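Report on a Visit to the Student Robotics Workshop at Eltdale Technical College

2023-01-20
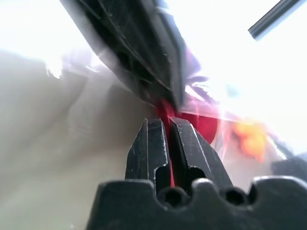 The visit was arranged at the invitation of the college and took up the greater part of a morning. Its purpose was to see how the second-year handling course is taught before our own school at Iledport settles the content of its new automation elective. The visiting party was made up of teaching staff from the science and technical departments, and we were received in the main workshop by the course staff.

The handling course runs for 16 weeks. Students enter it with a basic knowledge of programming and leave it having completed one practical project, which is assessed in April. This year's project is named Mfinanga and concerns the handling of soft and flexible goods. The students are asked to have a gripper take hold of an item that changes shape when it is squeezed, carry it to a marked position and release it there. Items in clear film or thin bags are included because they are common in packing work and are difficult to grasp well.

Students work in groups of six. Each group keeps a written log in which every attempt is entered, including those that fail. The course requires 200 logged attempts before a group may change the design of its fingers. Staff explained that earlier classes were inclined to redesign parts after a handful of poor results, and the rule has been in place for two years. We were permitted to read several logs. The quality of the entries varied a good deal. The better ones recorded the closing distance, the approach angle and a short note on what the students believed had gone wrong.

The fingers in use are plain, tapered and hard. Black plastic parts of this kind pick up scratches quickly, and the course does not replace them for cosmetic reasons. Wear on the inner faces is checked at the start of each session. Students who wish to test softer tips must first submit a drawing and a short argument in writing.

Much of the discussion on the day concerned cameras. The college mounts a small camera close to the gripper, so that the students can study each grasp from near the fingertips. The view is a useful one, but it is easily spoiled by strong light, and clear film makes the difficulty worse by throwing reflections across the item. One group had begun to compare results at different times of day. Another had asked for blinds, and the request is under consideration. Our own proposed room at Iledport has large windows along one side, and this point should be raised before any equipment is ordered.

After the workshop session we were shown the storeroom and the small parts bench. Gorell, a local supplier, provides fasteners and spare bearings to the college at a reduced price. Consumable costs were given to us as 300 dollars per group for the full course, not including computers. A copy of the parts list was supplied and has been placed in the department office.

Some reservations should be recorded. The workshop is noisy, and instructions given to one group were not always heard by the next. Written safety notes were posted at the door only. The time allowed for cleaning up was short, and the following class was already waiting in the corridor.

It is recommended that Iledport adopt the logbook in its present form, with a lower number of required attempts for the first year. A return visit has been requested for the April assessment, subject to the college's agreement.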